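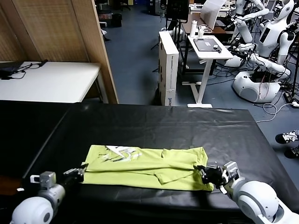 4. Resultados: o que dizem os autos de apreensão

4.1 Concordância entre o auto e o depoimento

Começamos pelo resultado que mais nos animou. Dos 600 processos consultados nos arquivos judiciais de Dorkelow e Rorkby, 81 continham pelo menos uma divergência entre o objeto descrito no auto de apreensão e o objeto descrito em audiência pelo agente que o recolheu. Esperávamos encontrar essas divergências sobretudo em casos complexos, com muitos réus e muitas peças. Encontramos o contrário: elas se concentram em processos pequenos, de contrabando ou receptação, em que o auto foi preenchido à mão e passado a limpo no dia seguinte.

A leitura integral desses 81 processos é trabalhosa, mas que material extraordinário! Em vários deles, a defesa percebeu a diferença antes da acusação e pediu a exclusão da prova. Em outros, a divergência atravessou o julgamento inteiro sem que as partes a mencionassem, e só aparece quando se colocam as duas folhas lado a lado. Um mesmo saco de viagem é "azul" na folha 3 e "escuro" na folha 47; uma balança perde a marca entre a delegacia e o fórum.

4.2 O vocabulário das rubricas

O formulário Sotard, adotado em Rorkby, divide os bens em 20 rubricas e reserva um campo próprio para cor, outro para marcas visíveis e um terceiro para a posição em que o bem foi acondicionado. O de Dorkelow deixa tudo em uma linha livre. Na rubrica de vestuário a distância entre os dois modelos fica muito clara. Uma peça como a da Figura 1 – camiseta verde-limão, estampa em branco e cinza, dobrada ao comprido – caberia em Dorkelow como "uma camiseta", e foi com essa economia que a maioria dos escrivães descreveu roupas ao longo de todo o período. No modelo Sotard, cor e estampa teriam de ser escritas em separado.

Isso tem consequências práticas. Quando o agente depõe meses depois, o juiz costuma pedir que ele descreva o bem de memória e em seguida lê o auto. Se o auto diz apenas "uma camiseta", quase qualquer resposta concorda com ele. A concordância alta de Dorkelow, que à primeira vista parece uma boa notícia, deve portanto ser lida com cautela: um registro pobre é difícil de contradizer.

4.3 Entrevistas com os escrivães

Em março conversamos com 16 escrivães, todos com experiência nos dois modelos. A disposição deles em discutir o próprio trabalho foi uma das alegrias desta pesquisa. Vários guardavam cadernos particulares com abreviações que nenhum manual prevê, e dois nos deixaram copiar as listas. A queixa mais frequente dizia respeito ao transporte até o depósito de Sial, onde os lacres são conferidos por outra equipe, com outra folha e outra numeração.

Não medimos o tempo de preenchimento, lacuna que pretendemos corrigir na próxima etapa. Também ficaram de fora os processos em segredo de justiça e os autos lavrados em alto-mar, que seguem rito próprio.

Comentários dos leitores

leitora_do_foro: Trabalhei nove anos com autos em linha livre e reconheci cada palavra da 4.2. Vocês vão publicar as listas de abreviações?

Autor: Sim, como anexo, com autorização dos dois escrivães. Obrigado pela leitura!

mgp: A 4.1 junta contrabando e receptação. Seria bom ver os números separados, porque o rito da perícia muda bastante.

defensoria_int: Já usei uma divergência de cor para pedir a exclusão de prova. Foi negado, mas o argumento da 4.2 me teria ajudado muito.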